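Budget for hand-held grippers, round two: how many sets?

kershaw_lil
Hello all, and thank you for the patience last time! I've got the nod to plan for eight more sets, and before I send the order form off I'd love some opinions. We're on dishes at the moment, sauce stains mostly, and I'm torn between Skaluvard and Brokuvis. The Brokuvis quote is 19 per cent dearer but includes spare cables.
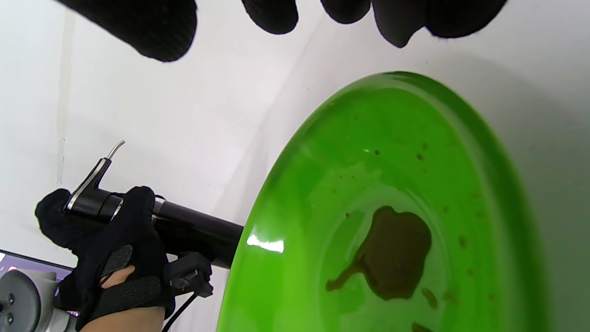
Category: Buying & Budgets
Replies: 4

Driteder
Lovely bright green, that dish, and the brown shows up a treat on it. I'd go Skaluvard and put the difference into gloves (we got through 35 pairs by May, and I'd budgeted for far fewer, silly me).

moss_and_tea
Can't agree, sorry! Cables are what go first. Ours trail down from the handle just like yours and the Skaluvard spares took 30 days to arrive. Pay the extra.

Driteder
Fair enough, though 30 days is bearable if you order a few up front, surely?

kershaw_lil
You're both very kind. I may ask for six Brokuvis and two Skaluvard and see what the office makes of it. Does anyone know if the chargers are interchangeable?
Lilian Kaijage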